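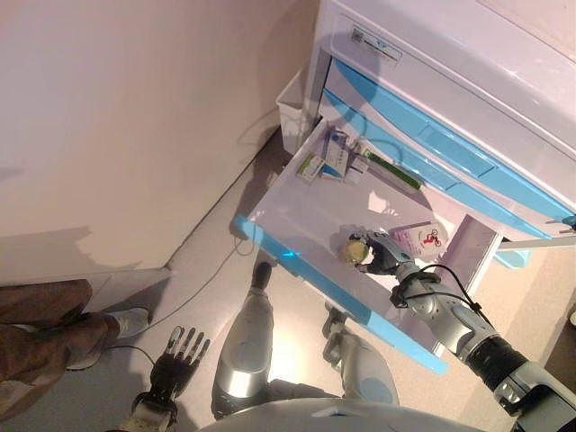
Print this page | E-mail this page

About Braneo Aircraft

Braneo Aircraft repairs and restores light aeroplanes at Aswood, on the eastern side of the aerodrome. The business was started by Corrado Palumbo, who had served his apprenticeship with a crop-dusting outfit at Brophy and stayed on there as a licensed engineer until it closed. He bought the contents of the workshop, including the wing jigs and a fabric sewing table, and moved them to a rented hangar at Aswood over one February.

The first job was a wood-and-fabric two-seater that had stood in a farm shed with its wings off. It needed a new lower longeron, four wing ribs and a complete re-cover. It flew again the following summer and its owner still brings it in for its annual inspection.

For some years the work was mostly fabric and timber. Sheet metal came later, when a flying school at Driroria asked us to look after its trainers. We took over the hangar next door to make room and knocked a doorway through the shared wall. The combined floor area is 999 square metres. Hangar 1 is used for wood, fabric and paint. Hangar 2 is used for metal repairs, engine changes and scheduled maintenance.

Braneo has completed 36 full restorations. Most have been touring and training types built before 1960, along with a few gliders and one amphibian, which took longer than the rest. Aircraft under restoration are fitted in around the maintenance work, so owners should expect a wait before a start can be made.

We make our own ribs, formers, cowlings and fairings. Original drawings are used where they survive. Where they don't, we measure the old part and draw it up again before anything is cut. The drawing store holds 1331 sheets, many of them from the Brophy workshop, and owners of the same type are welcome to ask for copies at the cost of printing.

Engines are removed and refitted here, but overhauls are sent out. Propellers are also sent out. Instruments are tested on site and repaired elsewhere if they fail.

Corrado still does the final inspection on timber structures. Day-to-day running of the maintenance side is handled from the office in Hangar 2, which opens at 7.30 am. Visitors should report there first and not walk across the apron. Arriving aircraft can park on the grass north of the hangars, where the tie-downs are rated for light singles only. The grass strip is soft after rain, and a taildragger with a span over 80 feet won't fit through either set of doors.

Filed under: Company > History and Workshops
2 comments | 14 shares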